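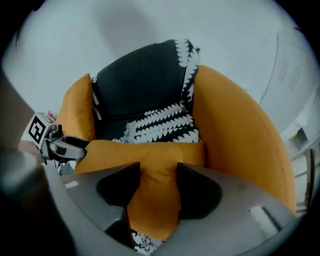
Suletti Comedy Listings

A table of stand-up and sketch shows at small and mid-size venues, one row per show. The current release has 713 rows. It started as a private spreadsheet kept by Sanne Geerts for planning trips, and Njoroge Magesa turned it into something other people could load without asking her what the column names meant.

What is in it

The main file is shows.csv. Its columns are:

show_id – a number that never changes between releases
title – the name of the show as printed in the program
host – the person or act introducing the evening, blank if there was no host
acts – performers in order of appearance, separated by semicolons
venue_id – matches a row in venues.csv
month – the month of the show, in words
start_time – local time, 24-hour clock
format – gala, solo, sketch, improv or open stage
language – the language most of the show was performed in
source – program, poster, venue website or letter

The second file, venues.csv, gives the venue name, town, seating type and number of seats. Seat counts come from the venues themselves. The Lyimo changes its layout for galas, so it has two rows, one with the balcony open and one without.

How it was put together

Most rows were typed in from printed programs. Where a program and a venue website disagreed, the program won, except for start times, where the website is usually the later correction. Titles keep their original spelling and capitals, including the ones that look like mistakes.

Shows that were announced and then canceled are left out. Shows that moved to another venue are listed under the place where they were performed. The Rutora festival sold its closing gala as a double bill – we list that as two shows with the same start time, as the festival program does.

Known problems

Open stage nights often have an empty acts field. The lineup was decided at the door and no one wrote it down.

The December rows are thin. Several venues close for part of the month and others put their holiday shows in a separate brochure, and we only have three of those brochures.

Performers who changed their stage name appear under both names. There is no performer ID yet, so counting appearances by name will give low figures for those people.

The language column is a single value. Bilingual shows are filed under whichever language the host used, and almost all of them could be argued the other way.

Loading

Both files are UTF-8 with a header row and commas as separators. Fields containing a comma are in double quotes. Some spreadsheet programs read start_time as a fraction of a day, so set that column to text before importing.

The pruvex folder has an older export made for the Pruvex ticket calendar. It uses different column names and is no longer updated.

Corrections

Open an issue with the show_id, the field and the corrected value, and say where the correction comes from. A photo of the program page is fine. Njoroge handles changes to the files and Sanne checks them against the paper copies, so allow a few weeks during festival season.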